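4. Checkout clean, bedrooms

Ogilvie House, units 9 and 10. Allow 40 minutes a room.

1. Windows open first. Strip bed, linens to hall cart.
2. Bottles and trash into black bag. Check under bed, behind nightstand.
3. Dust lamp, shade too. Pull chain should work, if not tell Valentin. 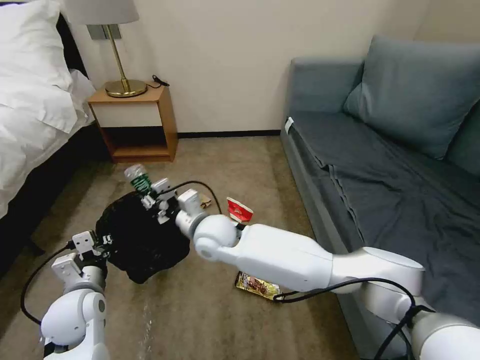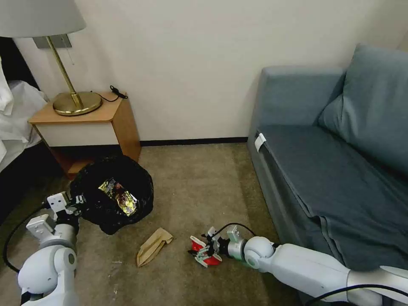
Fig. 6. Bottle and black bag (first); lamp and nightstand, sofa to the right (second).

4. Vacuum. Edges and along the sofa, slow passes.
5. Wipe baseboards w/ damp cloth, not soaking.

CAUTION: no spray on lamp or wall plates. Spray the cloth insted.

Note: lost items go to Senga Kinnear, front desk, ext. 754. Tag with room number. Keys back before 10 on Monday.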